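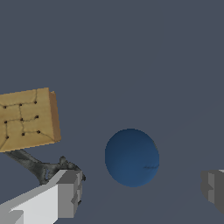 Simulator view of the ball exercise: blue ball between the two gripper fingers, tan block at left.

Teaching by Remote Control: Common Questions

These answers are for people recording demonstrations on the Niltent system, in the simulator or on the bench arms at Usstead. If your question is missing, write to Sunita Malhotra.

Do I need to know how to program?
No. You move the arm with the hand controller, and the software records the motion along with the camera view. The programming is done by Brijesh Sachdeva's group after your recordings are turned in.

Why do I start in the simulator?
The controls are the same as on the bench, and a bad move costs you only a reset. New operators record 15 simulator demonstrations before they book time on a real arm.

The sim ball has no clear shadow. How do I judge distance?
Use the fingers. Bring them level with the ball and compare sizes as you close in. Plain gray backgrounds make this harder, and most people need a few tries. You can also nudge the arm sideways a little and watch how the ball shifts against the fingertips. Keep those checks small, since they go into the recording too.

Should I grab the ball as fast as I can?
No. Move at a steady pace you can repeat. Long pauses are a bigger problem than slow motion. If you have to stop and think for more than 7 seconds, end the recording and start over.

I missed on the first try but got it on the second. Do I keep it?
Keep it and mark it "recovery." We train on a share of these on purpose. If you missed more than two times, throw it out.

Can I guide a real arm by hand instead?
On the two Sivska arms, yes. Hold the button on the wrist and push the arm where you want it. It goes limp only while the button is down, so support the weight before you let go of anything else. Keep your hands behind the wrist, away from the fingers. The other arms are remote control only.

Which way is better?
It depends on the task. Hand guiding is easier for anything that needs a feel for contact, such as sliding a peg into a hole. Remote control keeps your hands out of the camera view. For the ball exercise we ask for remote control only, so that all the recordings match.

How many demonstrations does one task need?
The ball exercise is set at 1000, split among all operators. Other tasks have their own targets, listed on the sign-up sheet.

My controller drifts when I'm not touching it. What should I do?
Set it flat on the desk, choose Recenter from the menu, and wait for the tone. If it still drifts, swap it for a spare and leave the bad one in Raelene Henare's tray with a note — "drifts left" is enough.

Can I delete a recording after I submit it?
Not yourself. Send the recording number to Salamatu Tamuno and say what was wrong with it. She removes them before each training run.

When can I see the robot do the task on its own?
Training runs start at 6 p.m. and the results are posted the next morning, with video. The next open demo on the bench arms is in June.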